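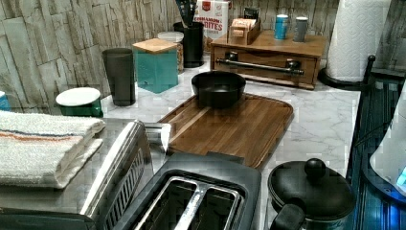 Kitchen Tips › Helpful Gadgets › Reader Trials

Getting a small counter ready for a robot arm kit

When we said in August that we were going to trial the Kitlow bench arm at home, quite a few of you wrote in to ask the same thing, and it was a very sensible thing to ask: where on earth does it go? Most of us have a toaster, a pot or two, the cereal somebody forgot to put away and a roll of paper towel all wanting the same stretch of bench, and our kitchen is no different. So before I get to what the kit is like to live with, I thought I'd share what we've learned about setting up for it, because a good half of our early troubles had nothing to do with the arm at all.

For those who missed the last page, Kitlow is hired out by the month through Storness. You get the arm, a clamp base, a soft mat and a plug-in controller, and there is an optional setup visit, which I'd take if you can stretch to it. Ours cost $125 on top of the hire. It fetches, places, tips and stirs. It won't peel you a potato, so put that dream to one side for now!

Give it one home spot

Pick one place on the bench and make it the place where things are handed over. We use a wooden cutting board with a black bowl sitting toward the back of it, and every job we teach starts and finishes there. The board's edge gives the arm a nice clear outline to find, and if you have one with a juice groove, so much the better when a few beans go astray. Leave a clear strip of bench along at least one side if you can manage it. I know that's easier said than done.

Mind your dark things on dark things

I wish I'd worked this one out in the first week. A black bowl on brown timber is fine and so is a black pot on a pale marble-look top, but put the black pot in front of other black things and our arm dithered like a shopper with no list. Spread your dark pieces out, and let the brighter ones (our green and teal canisters are very good for this) stand in a row against the splashback where they're easy to tell apart. Canisters with different lids are better again. We have one with a round white lid and one with a square wooden one, and they have never once been muddled.

Tea towels

Oh, the tea towels. Keep them folded, and keep them in the same spot from one day to the next. Soft things change shape every time you touch them and the arm has to have a good think about each one. If yours usually lives on top of an appliance, do please move it before you switch anything on that gets hot, robot or no robot.

Teach the dull jobs first

Moving the bowl on and off the board is a lovely first lesson. Do it slowly, do it the same way each time, and save it under a name you'll remember. After that we went on to the canisters, and then to lifting the lid off a pot by its round knob, which took 3 evenings and more patience than I knew I had. Anything tall and tippy, such as a tumbler or a holder full of utensils, can wait until you trust each other.

Wiping down

A barely damp cloth on the arm, never a spray. The grip pads come off and go through warm soapy water. Petrauskas make a replacement set that fits the Kitlow, a touch thicker than the originals – I found them kinder on glass jars, though slower to dry.

Would we keep it?

I think so, with a few grumbles. It is slow, the power lead is too short for an older kitchen, and the hire adds up. Buying outright is $1,602 through Storness, plus a $200 bond if you'd like the trial month first. The Zirndale is the other one readers mention, and it's next on our list once we've cleared some room.

Do keep sending in your own bench layouts, especially if you have a corner sink. We haven't cracked that one yet.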